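Updated in November, by Éabha Mulligan

Stirring cup

A stirring cup, called a stick cup in some workplaces, is any small cup kept on a table together with the thin stick or spoon used to stir what goes into it. It is one of the humblest pieces of tableware there is, and most people who use one every day would be hard pressed to say where it came from or who bought it, yet a shared table without one can feel oddly unfriendly.

Shape and size

Most stirring cups are short and more or less cylindrical, with no handle, and small enough to close a hand around. Many makers soften the sides a little toward a square, so that the cup sits nicely in the fingers and doesn't roll far if it gets knocked over. A thick rim is common too, being kinder to the lips and slower to chip. The Kullham pattern, drawn by Leire Nieto and still a great favorite in staff rooms, holds 204 milliliters when filled to the brim, though hardly anyone fills it that far, for the very good reason that the stick has to go in as well.

Cream, white and pale beige are the usual colors, and they do show every speck. 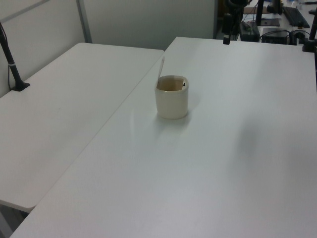

The stick

The stick should stand well clear of the rim, so it can be picked up without dipping a finger in the drink. Left to itself it will lean against one side, and a light one in a shallow cup may tip right out (Pádraig Horgan, in his fond little booklet on office crockery, suggests a cup at least half as deep as the stick is long). Plastic, wood and metal are all used.

Care

Cups are best rinsed soon after use, with a soft cloth run around the inside just under the rim, where marks like to settle and are easily missed. Reusable sticks can be washed alongside them and dried standing up.

Contact: the Costello Household Encyclopedia desk | © Costello | Back to top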